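A thread on washing up, by a person who owns a dishwasher and keeps doing it by hand. Settle in.

1/
The dishwasher is a Metadard. It has 19 programs. I have used two of them, and one of those was by accident and took most of an evening. The rest are named things like "Gentle Plus" and I don't feel we've been introduced.

2/
Since May it has been making a noise like someone dragging a filing cabinet across a parking lot. The repair people at Halton quoted me $200 to come and listen to it. I can listen to it for free. I have been.

3/
So: small plates, by hand, at the table. Yes, the table. The kitchen sink is full of the things that were already in the kitchen sink, and I'm not starting a fight in there.

4/
People get very grand about dish soap. I have used the expensive stuff with the fig on the label and I have used the Rimonus from the bottom shelf, and sauce could not tell the difference. Buy the one with the cap that closes.

5/
Small plates are the worst category of dish, by the way. You tell yourself a small plate means a small meal. Then you have three small meals in a row, with sauce each time, and congratulations, that was a large meal with extra washing.

6/
The cast, in no special order: yellow plate, two pale green plates, round black tray, sponge.

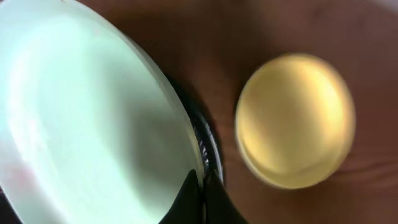
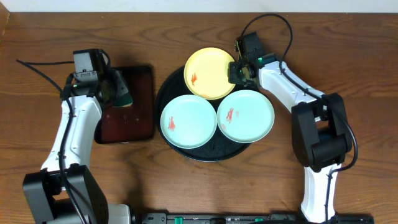
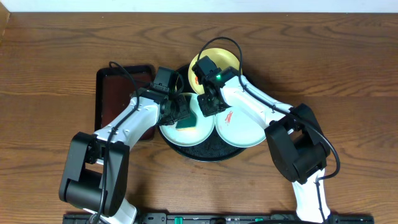
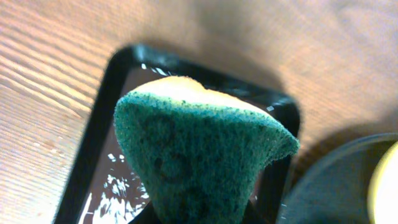

7/
SPONGE OPINIONS (you knew there would be some)

The yellow side is for being polite. The green side is for red sauce. I start with the yellow side every single time, out of optimism, and every single time I end up flipping it over. At this point the yellow side is a formality, like knocking on a door you already opened.

8/
A sponge with dark patches on the green side has maybe a week left. I say this every week. I bought a multipack of 40 at the warehouse store and I still treat each one like it has to see me through the winter.

9/
Please do not reply telling me to microwave it. I microwaved one once. The kitchen smelled like a swimming pool that had given up, and I ate out for two days.

10/
TRAYS

I used to think a tray under the plates was fussy. Then I dripped soapy orange water down the grain of a wooden table and spent a Sunday learning about mineral oil. I am now a tray person. I have views on rims. A tray without a rim is a placemat with ambitions.

11/
Round one for the small plates. Rectangular one for the sponge to go back to, so that it isn't sitting on the wood between plates. I came up with this myself and was very proud, and then I visited my aunt and she has been doing it since before I was born, with a pie tin.

12/
Order of operations, for those who asked (one person asked):

Wipe the worst off before any serious water gets involved. Do the middle, then go round the edge, then do the back. The back! Stacked plates share everything. If you stacked a saucy one under a clean one, you now own two saucy ones and the second is saucy in a place you won't check.

13/
Red sauce on pale green is at least honest about where it is. On yellow it goes undercover. I have put a yellow plate away, with confidence, and taken it out the next day with an orange comma still on it. Tilt it toward the window before you call it done.

14/
Cold water first if there's egg. Hot for everything else. If there's egg AND sauce, I'm sorry, and also what were you making?

15/
Somebody is going to suggest paper plates, so let me get ahead of that. I tried it for a week. You can't cut anything on them, they fold up under beans, and I felt like I was permanently at the tail end of a child's birthday.

16/
The other suggestion I get is to own fewer plates. I looked into this. There is a minimalist cooking forum with a thread on plate ownership that runs to 1,881 replies, and as far as I can tell it ends with two people arguing over whether a bowl counts. I got to page four and went and bought another bowl.

17/
Drying: let them stand. A dish towel just moves the problem onto a towel, and then you have to have opinions about towels, and I'm full up.

18/
The Metadard, for the record, is currently storing baking sheets and a colander. It is excellent at this. Very quiet. If they sold it as a cupboard I'd leave five stars.

19/
Next time: the sink. I have been putting it off and there's a casserole dish in there that I'm going to have to speak to. Mute me now if you're squeamish about lasagna.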